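Small claims in Jurkstead – serving papers by certified mail?

Forum > Courts and Filing > Self-represented

mastlow_mel
Filed my first small claims case in March and I'm weirdly excited about it! I'm asking for $863 from a dry cleaner over a ruined coat. The clerk at the Jurkstead courthouse stamped everything in ten minutes and was lovely. Now I have to get the papers to the other side. Can I mail them myself, or does it have to be a process server?

Kong
Congrats on filing! You can't be the one who serves them, you're a party. The clerk can send it certified mail for a fee, and that's how I did mine. Green card came back signed, I put a copy in the file, done.

tworivers
Certified mail is a gamble with a business. If whoever is at the counter refuses to sign, you've lost a couple of weeks and you start over. Pay a server. I used one out of Mastlow for $50 and had the proof of service the next afternoon.

Kong
It's a gamble if you have the wrong address, sure. Mel, look up the registered agent on the state business search and have it sent there. Agents sign for things all day long, it's their job.

tworivers
Half the agents listed around here are the owner's brother-in-law at an old apartment. Mine was. I still say server.

mastlow_mel
Ooh, okay, I looked it up and the agent is a company called Leltine with a real office downtown. That seems like a good sign?

paperclip_pat
Very good sign. Check the deadline on your summons too! Mine said service had to be finished at least 30 days before the hearing, and the proof had to be filed 10 days before. Yours may be different, so go by what is printed on the form. And get your exhibits together while you wait – three copies of everything, numbered, receipts first. I love this part.

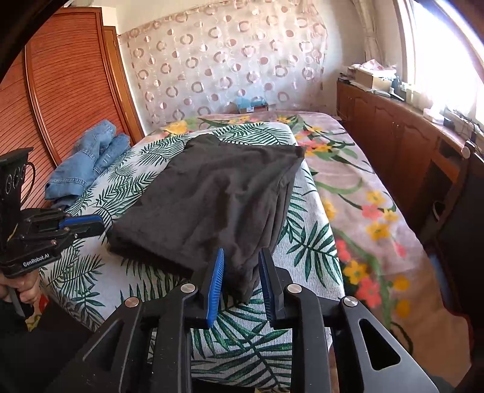 Reading time for this thread: 2 min

mastlow_mel
Going with certified mail to Leltine, and if the card isn't back in two weeks I'll hire the server. Do I need to bring the coat itself to the hearing?

Kong
Bring it. My judge wanted to see the thing in person and barely looked at my printouts.

tworivers
Agree with Kong for once. Bring the printouts anyway, the court keeps those and you get to take the coat home.

paperclip_pat
Put the claim ticket in the same folder as the receipt! And please come back and tell us how it goes.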